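Care of the Modelling Table

The craft table at Brennan is now reserved for clay work, and this post records the arrangements in effect from January. The top is white, with a faint grain, and shows every speck. 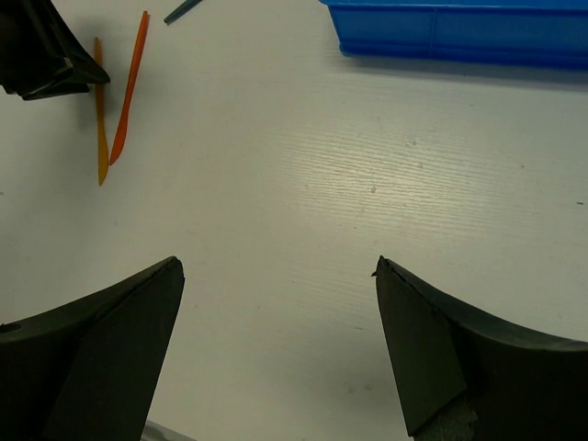
Storage of hand tools

Slender plastic tools, including the yellow-orange and the orange-red, are to be returned to the drawer after each session – blades wiped, tips facing inward. Marleny Rivadeneyra holds the spare set. Grey smudges should be removed with a damp cloth only.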